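Jekex Grain Moisture Tester: One Season of Use

Reviewed by Vira Dmytriv

We grow soft red winter wheat, corn and a few soybeans, and for years we used a handheld moisture tester that read close enough in dry years and badly in wet ones. It quit for good last fall in the middle of corn. I bought the Jekex benchtop unit to replace it and have now run it through the rest of corn harvest, a winter of checking bins, and this year's wheat.

I paid $453 for it, plus $12 shipping. The dealer in Grovine had it on the shelf for more, but would have thrown in the calibration visit. I ordered it direct and did the calibration myself.

What comes in the box

The tester, a loading cup, a brush, a power supply, a short manual and a card with the grain codes. It also runs on four C batteries, not included. There is no carrying case. You can buy one separately, but I use a plastic tote with a towel in the bottom.

Setup

Choose the grain code, fill the cup, level it off and dump it in. The reading comes up in 12 seconds. It gives moisture, temperature and test weight. Grain temperature is corrected automatically, which my old tester claimed to do and did not do well. Corn straight out of the dryer still has to cool before you test it. The manual says so on page six and I agree with it. Warm samples read low for me every time.

The menu takes some getting used to. There are four buttons, and the one marked Back only goes back if you have not changed anything. If you have, it saves. I overwrote the soybean offset this way in the first week and had to reset it.

Accuracy

I kept a notebook and wrote down our reading and the elevator's reading for 143 loads. On corn between 14 and 20 percent, the Jekex was within three tenths of a point most of the time. Above 22 percent it started to drift and read dry, sometimes by a full point. Wheat was better. On this year's crop I had only a handful of loads that were off by more than two tenths. I did not haul enough beans to say much.

My neighbor Eirini Karras runs an Allum tester that cost her more than twice as much. We split nine samples one evening and ran them through both. On the dry ones there was no difference worth talking about. On the two wet corn samples, hers matched the elevator and mine did not. If you start harvest early and dry a lot of wet corn, that matters. We usually let ours stand, so I can live with it.

Test weight was less impressive. It reads light by a pound or so on wheat, and it does it consistently, so I add the pound in my head.

Using it around bins

I check bins every two weeks through the winter. The cup holds a fair amount of grain, so you need a decent probe sample to fill it. A small deep-bin probe takes two or three pulls. In March I found a warm spot in the north bin with a cable, pulled a sample from it, and the tester had it a point and a half over the rest of the bin. We ran the fans and moved some of it out.

Cold is hard on the display. Below freezing the numbers fade in slowly and the batteries go down fast. I take the samples back to the shop in sealed bags now and test them there.
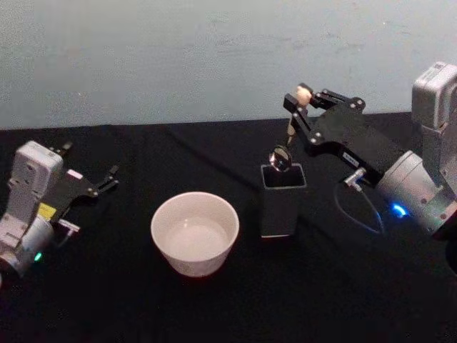
The memory stores 300 readings and they can be pulled off with a USB cable. The file opens in any spreadsheet program, with the grain code, the three readings and a time stamp. There is no way to enter a bin or field name on the tester, so you have to match them up by time. I would have paid a little more for that.

Cleaning and upkeep

Bees wings and dust build up in the cell. The brush gets most of it. I turn the unit over and tap it every ten samples or so in corn, less in wheat. The drawer on the bottom is thin and I expect it will be the first part to break. A replacement is $19.

Jekex recommends having the calibration checked once a year. The Arroyo co-op does this for members at no charge before wheat harvest, and mine needed one small adjustment on corn.

Would I buy it again

Yes, for the price. It is much better than the handheld and good enough to decide when to cut and when to shut off the dryer. Anyone drying a lot of corn above 22 percent should look at something better. Keep the grain code card somewhere safe, as the codes are not printed in the manual.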